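Moving the office, week two

Tuesday, May 15, 2018

We have been out of the old place in Tistley for two weeks now. I said I would write down how the move went, mostly so I have something to look back at if we ever do it again. The lease there ran out at the end of April and the new rent they wanted was too high for what it was. The new office is on Lenihan Street, one floor up, over a shop that sells blinds.

The new space is smaller. It works out to 1,236 square feet if you believe the floor plan, and that includes the hallway and the closet with the water heater in it. The old one had more room, but a lot of that room was full of boxes we never opened. Packing took four days and most of that was throwing things out. I found invoices from before I worked there and a drawer of phone chargers that fit nothing.
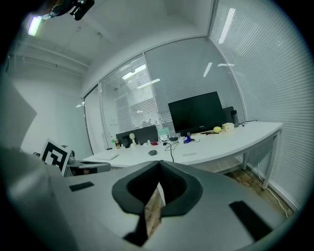 The phones were the worst part. We had been with Sulutel for years and I assumed they would move the lines on the day we asked. They moved one of them. The other sat ringing in an empty suite for a week while I called every morning and got a different answer. In the end a technician came out, found that the order had been closed by mistake, and fixed it in 20 minutes. If you are moving, get the order number in writing and call two days ahead to make sure it is still open.

Internet was fine. It was on when we got there and has stayed on.

We used Fonthorpe for the actual moving. They came with two trucks, started at 7 in the morning, and were done by the middle of the afternoon. They charged an extra $100 for the stairs. It was in the quote, but I had missed it. One bookcase got a scratch down the side. It was an old bookcase and I didn't bother to file a claim.

Parking is a step down. In Tistley we had our own lot. Now there are four spaces behind the building, shared with the shop, and they are usually taken before nine. There is a free lot by the library that takes me seven minutes to walk from. I don't mind it so far. Ask me again in January.

The heat and air are on one thermostat for the whole floor, and it's in the hallway. I keep a sweater at work now, even in May. The landlord said he would look at the vents.

Lunch is better. Tistley had a gas station and a sandwich place that closed at one. Lenihan Street has a bakery, a noodle place and a diner, and I have been spending too much money at all three. 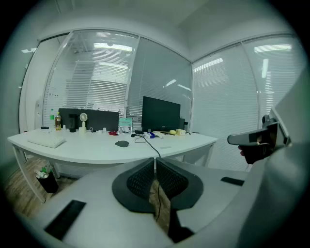 Still to do

Change the address with the bank. I've mailed the form twice.

Get a sign for the street door. People keep going into the blinds shop and asking for us, and they have been nice about it, but it can't go on.

Buy a second key for the mailbox.

Find the box with the coffee filters. It was labeled, I labeled it myself, and it isn't with the other kitchen boxes.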